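Reading Claims of Responsibility After an Attack on Infrastructure
Course notes, unit 4. Read before the November seminar.

A claim of responsibility is a statement by an interested party. Treat it that way. Students tend to read "the group said it carried out the attack" as a finding, and half the newsrooms that print the line encourage them to.

Take the Jaltgate pipeline case from the reader. Within a day there were two claims. The first, from a faction calling itself Busar, said 30 fighters took part. The second gave no number and got the pumping station wrong. The operator, Wivura, said a valve had failed. Three accounts, and each speaker had something to gain. Wivura's insurer did not cover sabotage, a fact that turned up in only one of the reports we collected.

Now the figures. Early stories put the lost output at 500 barrels a day. By evening it was 2,000, then 3,000, with no new source named for either. Trace them and all three go back to one unnamed official. Repetition had made a guess look like agreement.

What I want you to ask of any such report:

Who spoke first, and who is only quoting them?
Does the claim contain a detail that was not already public?
Has the group claimed things before that it plainly did not do?
Who loses if the cause is an accident?

Vandana Uniyal's chapter argues that late claims are usually false. I don't think her sample supports that. She leaves out claims that were never translated, and she counts silence as denial. Read it anyway, mainly for the Ahuja depot section. 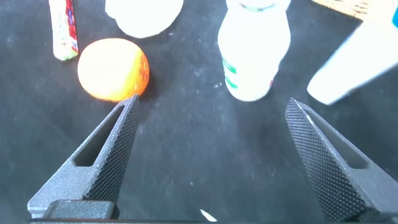
SECURITY STUDIES / SOURCES AND METHODS

For the seminar, bring one report and its oldest traceable source. If you can't get past the wire story, say so in writing. A gap you admit to will be marked higher than a chain you made up.

Maxence Caron
Questions to the department office | Copyright the author | Back to top

Comments (2)

rlw: Is the insurance point in the reader? I can only find it in the appendix.

Tomasz: Uniyal does discuss translation, in a footnote. Still thin, I agree.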